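Home - Posts - Storage - Contact

20/09/2021

I finally went through the plastic boxes. Some of them had been sitting in the back room since June, and I had stopped knowing what was in which one.

I tried a few kinds over the summer. The Brudis ones stack well but the lids pop up at the corners once the box is full. The Zitex ones are deeper than I need. What I keep going back to is a plain box with a translucent body and a colored lid. I can tell from across the room if it's full or nearly empty, and there's space for a label along the front edge.

Small things go in first, in bags. Heavy things get a box of their own - I cracked one last year by ignoring that. I write the label before I close the lid or it doesn't get written.

I still have 3 boxes to sort, mostly cables and old paperwork. The light blue lids are for things I use every month, so those stay on the lowest shelf.

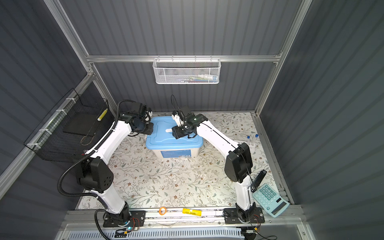
The paperwork can wait until the shelf brackets from Baert get here.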